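Household linen

Household linen is the general name for the cloth goods kept in a home for daily use, including sheets, pillowcases, towels, napkins, tablecloths and dishcloths. The term dates from a time when most such goods were woven from flax. It is now applied to items of any fiber, including cotton, hemp and blends with polyester.

Linens are commonly divided into bed, bath, table and kitchen groups. Kitchen cloths are usually sold in small sizes and in plain colors, and they are replaced more often than the other kinds.

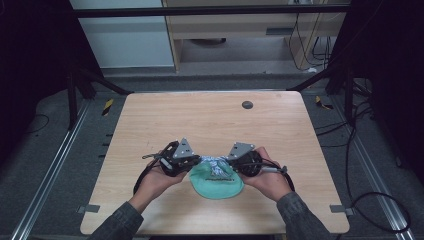
Materials and weave

Cotton is the most common fiber in modern linens. Flax is stronger when wet and dries faster, but it creases easily and costs more to process. Terry cloth, used for towels, has loops of yarn that raise its surface area and help it take up water. Flat weaves are preferred for napkins and glass cloths, as they leave less lint.

Sheeting is often graded by thread count, the number of threads in one square inch of fabric. Counts above 400 are sometimes reached by counting each ply of a twisted yarn separately, a practice that textile historian Orla Dunne has called "arithmetic in place of weaving." Toweling is graded by weight instead.

History

Before factory weaving, linens were among the more valuable goods in a household and were often listed one by one in wills. The Votmont inventory, a record of a single country estate, names 343 pieces, of which 300 were for the table. Many were marked in red thread with initials and a number so that they could be used in turn and wear evenly.

In her study of the inventory, Yen-ting Choi argued that the numbering served mainly as a guard against loss at the wash house. Dunne disagreed, noting that the kitchen cloths - the pieces most often sent out - carried no marks at all.

Care and storage

Linens are generally washed by color and weight. Towels are kept apart from flat cloths, which pick up their lint. Fabric softener leaves a coating on terry loops and reduces the amount of water they can hold. 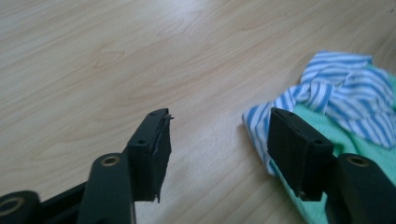 Cloths put away damp may develop mildew, and starch left in stored pieces can attract insects. Older manuals advised refolding table linen along new lines every 2 months to keep the fibers from breaking at the crease. Museum collections now roll large pieces on tubes padded with acid-free tissue.

See also: Flax; Mangle; Napkin; Terry cloth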